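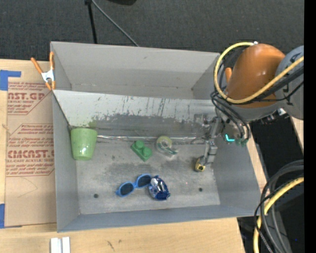 Home | Reviews | Storage | Workshop | Contact

Brundthorpe Open Bin, large, gray

Last updated August 20, 2020

I bought this bin in February for the stuff that never gets a home of its own, and I love it! Mine lives on the big table by the door, and everything lands in it — cups, sunglasses, the tape dispenser, odd toy blocks, snack bags somebody swears they were about to throw out.

The best part is how open it is. I had a Sevard tote before this one, deep and narrow, and finding a pair of glasses meant tipping the whole thing over. With the Brundthorpe I just look down and there they are. The slope on one side is great too (my hand goes straight in without knocking my wrist on a rim).

It does scuff. The floor marked up early and the divider panel is worse, all scratches and chipped paint, with the lower part worn quite a bit darker than the top. I ran silvery tape along the seam at the foot of the panel so crumbs would stay out of it. The tape has wrinkled, but it's holding and I've left it alone.

I paid 40 dollars. The Plitov version was 27 when I looked, with lower walls, and I'd still go for the taller one. Measure your table first, though — it takes up a lot of room and it doesn't fold.

Rating: 9 out of 10, one point off for the paint.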